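Gremthorpe Mineral and Mud Fair, a visit in June

The sign at the turnoff said 400 yards to parking, and it was measured by an optimist. I walked in along a farm track behind a man pushing a wheelbarrow full of his own rocks. He had brought them to be identified. He told me he did this every year and had so far been told "sandstone" each time.

The Gremthorpe fair is held in the old seed warehouse at Suketside, on the side of town the buses have given up on. Half of it is minerals, meaning crystals, fossils, polished slabs, and the sort of bookends you get from an aunt. The other half is mud. I'd come for the mud. There are clays for potting, clays for plastering, clays for putting on your face, and one man selling pond liner who seemed to have gotten in on a technicality.

Admission was cash only, exact change preferred, and the woman on the door looked at my twenty as if I'd handed her a fish.

I started with Pickering, the big pottery supplier, because it had the stall with chairs. They sell stoneware by the bag and will let you squeeze samples of each one. I squeezed five and could tell two of them apart. A boy next to me, maybe nine, squeezed all of them twice and then gave his grandmother a detailed ranking. She bought the one he ranked last. It was on sale.

The talks were upstairs, in a room with a fan that had one setting, which was gale. The one I'd circled in the program was Darren Hebden on river clays and how to dig your own without ruining the bank. He's a good speaker who doesn't trust slides, so he had brought a bucket. You take from a slump that's already fallen, he said, never from the face. You let it dry all the way, break it up, slake it in water, pour it through a sieve, and then leave it alone for longer than you want to. Somebody asked how long. "Longer than that," said Hebden.

He also had strong feelings about glitter. Mica belongs in clay when the river put it there, and anything you shake out of a tube is between you and your conscience. This got the only applause of the talk, and I noticed the people from the cosmetics aisle weren't joining in.

That aisle was where the crowds were. Fadodari had the corner booth, with tablecloths. They do face masks made from clay and mineral powder, and the whole operation smells like a wet sidewalk with lavender on it. I let them put something on the back of my hand and was told to wait until it felt tight. It felt tight for the rest of the afternoon, including on the drive home, when I could have used the flexibility. 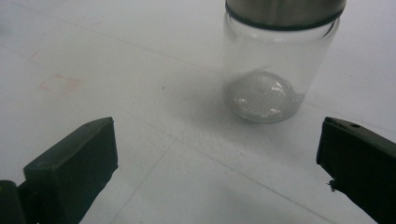 Do you have to book ahead for the hands-on tables?

Only for the wheel throwing, which fills up before lunch; everything else is first come, first served, and you sign a sheet at the door of the annex.

I hadn't booked the wheel, so I went to plastering. We were each given a square of board, a trowel, and a lump of clay plaster with chopped straw in it. The instructor did hers in what looked like four strokes. Mine ended up with a sort of coastline. She said it had character and moved quickly to the next person.

Lunch was a baked potato from a van, for which I stood in line long enough to read the fair's history off the back of the program twice. Last year's attendance was 3,541, it said, up 382 on the year before. I believe all of them were ahead of me and wanted chili.

The fossils deserve more than I gave them. By three o'clock my feet had gone, and I took in most of the Jurassic from a folding chair near the fire exit. One dealer had an ammonite as wide as a car tire, priced at 900 and marked "or sensible offer." I asked what a sensible offer would be. He said 900.

I left with a bag of stoneware I have no kiln for, one plastered square, and a leaflet on pond liner. The man with the wheelbarrow was ahead of me on the track again, going the other way and much more slowly. He had bought more rocks.

Bring change, and bring a hat if you plan on going upstairs for the talks. The restrooms are behind the gravel.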